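How to clean and look after your household brushes

I came to this rather late in life, I must admit. For years I bought a new washing-up brush whenever the old one went grey and sad, and it was only when I moved in with my aunt in Gomermont for a winter that I found out how long a decent brush can last. She had one for the potatoes that was older than me!

Most of what follows takes a few minutes and needs nothing fancy. Set aside a quiet hour in February, or whenever the weather keeps you in, and do the whole lot together.

What you will need

A washing-up bowl, mild liquid soap, white vinegar, an old comb with wide teeth, a towel you don't mind spoiling, and a bit of string if your brushes have holes in the handles.

Step 1. Comb out the fluff

Do this while the brushes are dry. Hold the brush over a sheet of newspaper and draw the comb from the base of the bristles to the tips, turning it as you go. Hair and carpet fluff come away in a mat – very satisfying, I find.

Step 2. Wash the bristles

Fill the bowl with a litre of warm water and a small squirt of soap. Dip the bristles only and swish them about, keeping wooden handles out of the water as far as you can, or they will swell and crack.

Step 3. Deal with grease and smells

For kitchen brushes, mix 200 ml of vinegar with 500 ml of warm water and stand the bristles in it for half an hour. Rinse well under the tap afterwards. Leave this step out for natural hair clothes brushes, which much prefer plain soap.

Step 4. Dry them properly

Shake each one hard out of the back door, pat it with the towel and hang it up or lay it on its side. Never stand a wet brush on its bristles, and keep it off the radiator – I warped a lovely old hearth brush that way.

Step 5. Keep them together

Once they are dry, find them an open-topped bin or tub, with room for a bottle beside them, so that the air can get round everything.

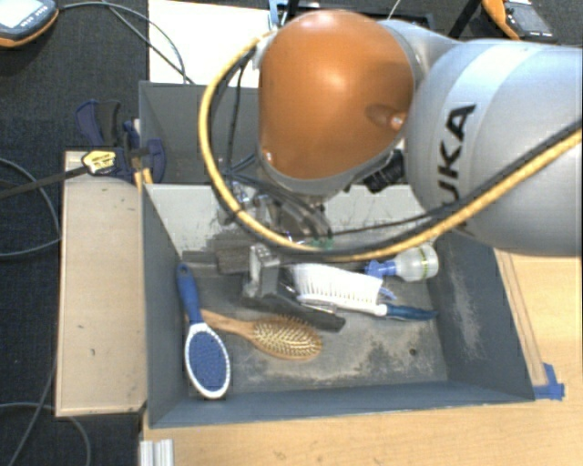
Step 6. Oil the handles

Twice a year, rub a few drops of linseed oil into bare wooden handles with a soft rag, leave it for ten minutes and wipe off what hasn't soaked in. Lay the rag out flat outdoors to dry before you throw it away, as oily rags can heat up by themselves if they are left in a heap.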